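자유게시판 > 전시·견학 후기
제목: Ivholm 공개의 날 다녀왔습니다 (스크롤 조금 있음)

반납은내일
작성일 2018/04/19

로봇 회사가 문을 연다기에 연차를 썼습니다. 회사에는 치과 간다고 했고, 결과적으로 치과만큼 오래 앉아 있었습니다. 장소는 Druletti 별관 2층. 정문에서 별관까지 화살표가 붙어 있는데, 그 화살표를 그대로 따라가면 구내식당이 나옵니다. 덕분에 식당 메뉴는 잘 알게 됐습니다.

본 행사는 Gratico 시연이었습니다. Ivholm에서 만든 시뮬레이터이고, 화면 속 팔이 책상 위 잡동사니를 정리하는 과제입니다. 실물 팔이 휙휙 움직이는 걸 상상하고 가신 분들은 입구에서 한 번, 의자에 앉아서 또 한 번 한숨을 쉬셨습니다.

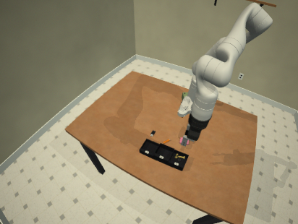

읽는 시간 2분 · 댓글 6

과제는 단순합니다. 칸이 나뉜 검은 트레이가 있고, 칸마다 조그만 흰 라벨이 붙어 있고, 팔은 물건을 집어다 맞는 칸에 넣으면 됩니다. 제 책상 서랍도 같은 원리로 설계됐는데 운영이 안 되고 있을 뿐입니다. 진행하시는 분은 이걸 "일상 환경에서의 의미 기반 분류"라고 부르셨습니다. 어머니는 같은 걸 "좀 치워라"라고 부르십니다.

설명은 의외로 좋았습니다. 그리퍼가 물건 위로 어떻게 접근하는지, 집기 직전에 자세를 왜 그렇게 오래 고르는지, 질문하면 화면을 멈추고 답해 줍니다. 멈춘 화면을 하도 오래 봐서 방바닥 타일 무늬를 외웠습니다. 크림색에 작은 회색 마름모입니다. 시험에 나오면 맞힐 수 있습니다.
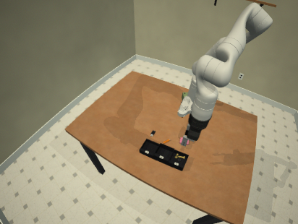
예약 없이 가도 볼 수 있나요?
현장 접수도 받습니다. 다만 시연실에 한 번에 여섯 명씩만 들어가기 때문에 예약자가 먼저입니다.

저는 예약을 안 해서 대기표 29번을 받았고, 두 시간을 복도에서 보냈습니다. 복도에는 Sipos 그리퍼 카탈로그가 놓여 있습니다. 두 번 읽었습니다. 나사 규격표가 특히 길었습니다.

댓글

납땜하는곰
수고하셨습니다. 그런데 공개의 날에 시뮬레이션만 틀어 주는 건 좀 심하지 않나요. 그럴 거면 집에서 봐도 되는데요. 저는 3월 설명회 때도 갔는데 그때도 화면이었습니다. 주차비는 실물로 받더군요.

천장파
윗분 말씀에 반대합니다. 실물 시연은 사고 날까 봐 백 번 연습한 동작 하나만 보여 줍니다. 시뮬레이션은 물건 배치를 바꿔 달라고 하면 바꿔 주기라도 하죠. 저희 조에서는 질문이 계속 나왔습니다. 그리고 위에서 매달린 팔이 훨씬 낫습니다. 책상을 안 잡아먹잖아요.

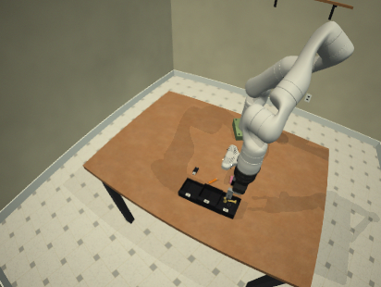

제가 궁금했던 건 과제에 넣을 물건을 누가 고르느냐였습니다. 손을 들고 물어봤더니 "다양성을 고려한다"는 답이 돌아왔고, 그 이상은 안 나왔습니다. 우리 물류센터에서 다양성이란 규격이 다른 상자를 말하는데, 여기는 폭이 넓습니다. 열쇠 비슷한 놋쇠색 물건이 트레이 오른쪽 칸에 들어 있는 건 이해합니다. 그런데 책상 위에 흰색과 회색이 섞인 운동화 한 짝이 옆으로 누워 있으면 이건 분류 문제가 아니라 가정교육 문제 같습니다. 운동화는 어느 칸에도 안 들어갈 크기로 보이던데, 그래도 설명은 유익했습니다. 반차까지는 추천, 연차는 글쎄요.
(작성자: 팔레트위의삶)

납땜하는곰
천장파 님, 매다는 방식은 천장이 버텨 줄 때 얘기입니다. 저희 작업실 천장은 형광등도 간신히 붙들고 있습니다. 책상에 세우는 쪽이 설치도 쉽고 점검도 쉽습니다. 시연에 그 구성도 있었는데 왜 다들 매달린 것만 말씀하시는지.
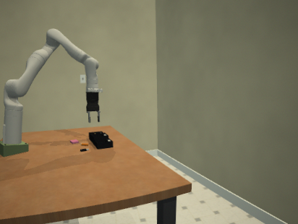 녹색 받침에 올린 팔, 그리퍼는 빈손.

천장파
봤습니다. 받침이 책상 한쪽 끝을 차지하고 있던데요. 제 말이 그 말입니다. 그 자리에 모니터를 놓겠습니다.

납땜하는곰
모니터 놓을 책상이 있으신 분은 천장도 튼튼하시겠죠. 부럽습니다.

반납은내일
글쓴이입니다. 두 분 싸우시는 동안 저는 기념품 얘기를 하겠습니다. 설문지를 내면 Ivholm 로고가 박힌 줄자를 줍니다. 눈금이 800mm에서 끝나서 제 책상은 못 잽니다. 그래도 실물입니다.

팔레트위의삶
줄자 못 받았는데요? 저는 볼펜이었습니다.

반납은내일
설문지 뒷면까지 쓰셔야 줄자입니다. 뒷면에 "실물 시연을 원하십니까" 문항이 있습니다. 납땜하는곰 님은 거기에 쓰시면 됩니다.

납땜하는곰
3월에도 썼습니다. 여백에 이어서까지 썼어요.

천장파
다음에는 팔 두 대를 한 화면에 띄워 달라고 썼습니다. 하나는 매달고 하나는 세워서요. 그럼 이 댓글도 끝나겠죠.

납땜하는곰
그건 저도 찬성합니다. 주차비 지원되면 가겠습니다.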